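Lemma Football Fanzine - FAQ

Last updated 25 February 2021. Read this before emailing please, the inbox is a mess.

What is Lemma?
A fanzine and website covering Akilside and, when we can stomach it, Gesville. Match reports, moaning, the odd interview. Run by Hawi Hailu with help from whoever is free that night.

Are you anything to do with the club?
No. The club doesn't pay us, doesn't approve anything and mostly doesn't reply. Ticket questions go to the ticket office. We can't get you a refund for a game played behind closed doors, please stop asking.

How often does it come out?
Website: after every game, sometimes the same night, sometimes not. Print issue: when there's enough in it. Next one is planned for March.

I subscribed and got nothing.
Check your spam first. Then check you gave us a full street address, a surprising number of people leave off the house number. If it's still missing after 21 days, email and we'll send another.

Why do you give the players marks out of ten?
Because when we stopped, everybody complained. Marks are done by one person straight after the final whistle and they don't get changed. Yes, even that one. A player needs to be on the field long enough to do something, so late subs get a dash.

Why was my comment removed?
Probably one of these:
- abuse of a player or his family
- abuse of another reader
- the same comment posted on every article
- a link to an illegal stream
Saying the manager is clueless is fine. Saying we're clueless is also fine, we leave those up.

Do you print transfer rumors?
Only in the rumor column, and only with where it came from. If all we have is "a friend saw him at the gas station" it doesn't go in. We ran the Tovodthorpe striker story last summer on one source and it was wrong. Said sorry then, saying it again now. Two sources from here on.

Can I write for you?
Yes please. Up to two pages, plain email, no attachments that need special software. Send the whole thing, we can't do much with "I have an idea for an article." We fix spelling (badly) and cut for length. No pay, but you get three copies of the issue you're in.

Can I write if I support Gesville?
Yes. Expect some grief in the comments. The away view column has been empty since the fall and we'd realy like it back.

Can I use your stuff on my own site or podcast?
A paragraph or so with a link, no need to ask. Whole articles, no. Reading out an entire match report on your podcast counts as a whole article, you know who you are.

You got a score / scorer / date wrong.
Likely. Use the corrections form and tell us which article. Corrections go at the foot of the piece with a note of what changed. Own goal arguments: we go with the official scorer, even when the official scorer is blind.

What happened to the predictions league?
On hold. Too many postponed games and the spreadsheet broke. Points so far are saved. It restarts when the fixture list stops moving about, and everyone keeps there total.

Do you take ads?
Local businesses, yes, back page and inside cover. Betting companies, no, and the answer will be the same next season.

Will the food column be back?
When away fans are let in again. Got a favorite pie or sandwich from any ground in the league? Send it in, a few lines is plenty.

How do I cancel?
Reply to any of our emails with "cancel" in the subject line. Unused issues get refunded.
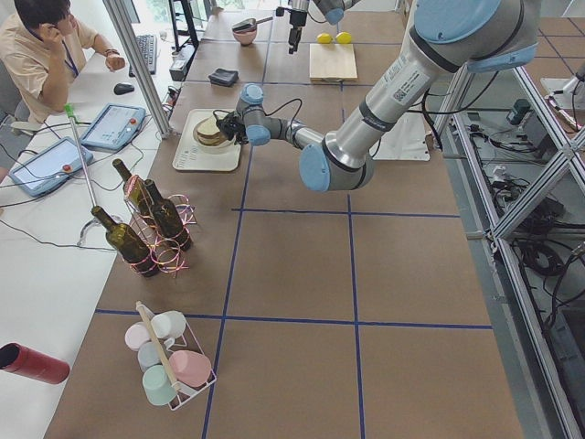
Golden-brown sandwich on a white tray.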